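Flasholm Mixed-Item Packing Cell

Suitable for returns desks, gift packing, kitting and small repair shops
Supplied by Warncombe
Page updated Nov 9, 2025

Most packing automation is built for people who send out the same thing all day long. Lovely if you sell one size of tin. The Flasholm is for everybody else, the shops and stockrooms where a parcel might hold a toy, a cable and a birthday present, and where the person at the bench has been doing all the lifting, turning and reaching by hand for years.

It is a single arm on a fixed column, with a gripper, a force sensor at the wrist and our own Udano bench software. It works beside people at a normal bench. We've been fitting them since October last year and we are still finding new jobs for them, which is half the fun of it!
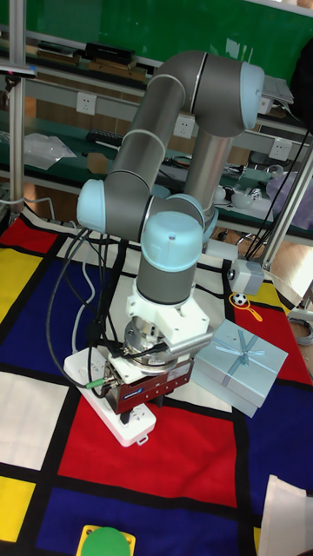 Mixed work is where the Flasholm earns its place, and it's what we spend most of our set-up time on. Every customer has a different jumble. Long things are awkward in one way and boxed things in another: a white power strip lying at a slant has to be taken across its body, while a gift box with a ribbon bow on the lid wants holding by its sides so the bow stays nice. Then there are the little bits, like a toy magnifying glass or a tiny football, where the fingers have to come straight down and close gently. The round silver flange above the red gripper is the force sensor, and it's the part our customers end up talking about most. It feels the touch and the arm eases off. Azadeh Mohammadi, who wrote most of the grip settings, tests new ones on whatever is lying about the office, and her desk is not a safe place to leave your lunch.

What changes for the people at the bench

The first site to take two cells was Mirzaei, a gift and homeware seller with a busy returns room. Before, each packer picked, turned, checked and boxed every item. Now the arm does the picking and placing, and the packer does the checking, the wrapping and anything odd. Gholamreza Shirazi runs that room, and he told us the biggest difference was in people's shoulders by the end of a shift. He also moved the benches closer together, so the team can chat while they work (they asked for that one themselves).

Nobody at Mirzaei lost hours over it. Two packers, Juniper Halvorsen and Eliseo Manríquez, now look after the item library, adding new stock as it comes in and fixing grips that aren't quite right. Juniper had never touched a robot before. Adding an item takes her 8 minutes, and she is quicker at it than we are.

We'd ask any new customer to bring the packers in at the very start. They know which lids pop off and which boxes have weak corners, and none of that is on a stock list.

What it won't do

It's slower than a fast packer on a good day. It doesn't like very floppy things, and loose cloth in particular still goes to a person. It won't tie a bow either, though Edgars Pärn in our workshop keeps trying.

In the box

Arm and base column
Gripper with one set of fingers
Wrist force sensor and cables
Udano bench software, with room for 500 saved items
2 days of training at your own bench, for everyone who'll use it

Good to know

The cell needs a sturdy bench and an ordinary wall socket close by. Keep the wrist cables free of clutter and have a look at them at the start of each shift. Spare fingers are sold in pairs, and we can make longer ones if your items are deep or oddly shaped.

Want to see one working? Send a box of your most annoying stock to the Warncombe workshop and we'll try it on the bench, film it and post everything back to you with the clip.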